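旧木桌翻新：我用白皂液把一张发黄的桌子洗回浅色

先说结论，整个活儿我干了两个周末加几个晚上，材料花了415块，桌子是从楼下邻居那里接手的，没花钱。如果你家也有一张漆面发黄、摸上去黏手的实木桌，又不想刷成死白，可以照着我这个办法试试。

我之前一直以为浅色木头要靠白漆，后来去Renji Katayama的小木工房蹭课，看他拿一桶像稀粥一样的皂液往松木板上抹，抹完木头还是木头的样子，只是没那么黄了。我当场就问他配方，他也大方，直接写在一张砂纸背面给我（那张砂纸我到现在都没舍得用）。

要准备的东西

脱漆膏一罐，我用的是Bakanitz的，味道比想象中轻，但还是要开窗。
塑料刮刀一把，千万别拿金属的，我第一下就在桌腿上铲出一道沟。
砂纸：120目、180目、240目，各买一包。
木用碱液一小瓶。
白色皂片，我买的Fokness，一袋能用很久。
橡胶手套、护目镜、口罩、不掉毛的棉布、一块白色百洁布。
一个干净的塑料桶，别用铝盆，碱液会咬铝。

动手之前先确认一件事：桌面到底是不是实木。看侧边，如果桌面的木纹能顺着拐到端头，基本就是实木；如果侧边贴了一条，纹路对不上，多半是贴皮。贴皮也能做，但打磨要非常轻，180目开始就好，磨穿了就没救了。

第一步，脱漆

把桌子搬到阳台或者通风的地方，底下铺旧报纸。脱漆膏用刷子厚厚地涂一层，别来回刷，涂上去就别动它。我等了17分钟漆面开始起皱，这时候顺着木纹推刮刀，老漆一卷一卷地下来，特别解压！桌腿的凹槽里刮刀进不去，我是拿旧牙刷慢慢抠的。

第一遍刮完通常还有残留，补涂一次。刮干净之后按罐子上写的方法清洗，然后放着晾，至少过一夜再碰它。我那会儿是四月，天气潮，多晾了一天。

第二步，打磨

120目走一遍，目标是把残漆和表面发黄的那层去掉。永远顺着木纹走，横着磨出来的划痕当时看不见，一上皂液全冒出来了，我的桌子左边抽屉面就是这么返工的。接着180目，最后240目。手掌平着摸过去，没有毛刺就可以停。别贪心磨到400目以上，木头表面太光，后面的碱液和皂液都不好吃进去。

用机器还是用手？桌面我借了一台Verik的圆形砂光机，边角全是手磨。机器别在一个地方停，也别使劲往下压，让它自己的重量去磨就行。

磨完先用吸尘器吸一遍，再用微湿的布擦一遍。布擦过以后木头会起一点点毛，等它干了，用旧的240目砂纸轻轻带过。

第三步，上碱液

碱液是这套做法里最需要小心的，手套护目镜全戴上，袖子放下来，小孩和猫请出去。倒进塑料桶里搅匀，用尼龙刷顺着木纹一口气从这头刷到那头，中途不要停，停了会有接痕。

刚刷上去的时候颜色会很吓人，我那张桌子变成了一种发绿的黄，我差点哭出来。别慌，也别急着补刷，让它干透。干了以后表面会有一层白粉，用白色百洁布轻轻擦掉，再用干布抹净。

提醒一句，橡木、胡桃木这类单宁多的木头遇碱会变深，一定先在桌底试一小块。松木、白蜡木、枫木我都试过，问题不大。

第四步，上皂液

皂片和热水的比例，Renji给我的是半杯皂片兑一升水，搅到完全化开，放到不烫手。稀一点没关系，稀的多上几遍，比浓的上一遍好看得多。

拿棉布蘸着，打圈抹进去，抹完整张桌子以后回头把没吸进去的擦掉，别让它积在表面。干了再来一遍。我一共上了四遍，前两遍几乎看不出变化，第三遍开始摸起来就有那种细细的、有点滑的手感了。每遍之间如果觉得粗，可以用百洁布轻轻蹭几下。

上完以后最好等一个星期再正式用，头几天别放湿杯子。

如果做到这里还是嫌黄，可以往最后一遍皂液里加一点点白色水性色浆，真的一点点，筷子头蘸一下那种。我在Ocampo买的小瓶装，到现在瓶子还是满的。加多了木纹会糊掉，看着就像没刷匀的墙。

判断做没做好，我的标准是看木纹。直纹应该是一丝一丝的，深浅很淡但还分得清；有山形纹的地方，那几圈弧线要看得出来，别被白色盖住。

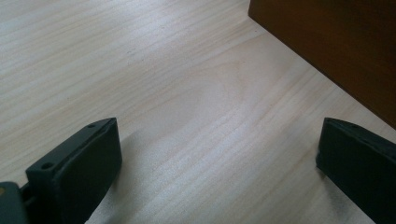 浅色木桌面，直纹中间绕出一圈圈拉长的弧纹，带一点点粉和灰。

日常怎么养

平时用拧干的湿布擦就够了，别用厨房油污清洁剂。隔几个月拿稀皂液整体擦一遍，刚开始用的头两个月可以勤快一点，两周一次。

洒了咖啡马上吸掉，留了印子也不用急，浓一点的皂液敷上去，等几分钟再顺着纹路擦，大部分能淡很多。红酒我没试出来好办法，最后是局部用240目磨掉重新上的皂，好在这种表面补一块不太看得出来，这点比清漆省心多了。热锅还是要垫东西，皂洗的表面不隔热。

几个常被问到的

能不能直接在旧清漆上抹皂液？不行，吃不进去，擦一下就全下来了。

地板能这么做吗？能，但工程量完全是另一回事。我打听过一个小客厅的报价，光材料就要796，还不算租机器，我就先放着了。

上了皂还能不能再上木蜡油？想换油的话，要先打磨，把皂洗的那层去掉，彻底晾干再上，不然容易花。

下一张我打算动那把配套的椅子，椅背全是圆棍，想想打磨就手酸。有做过的朋友请在评论里教教我怎么夹砂纸比较顺手！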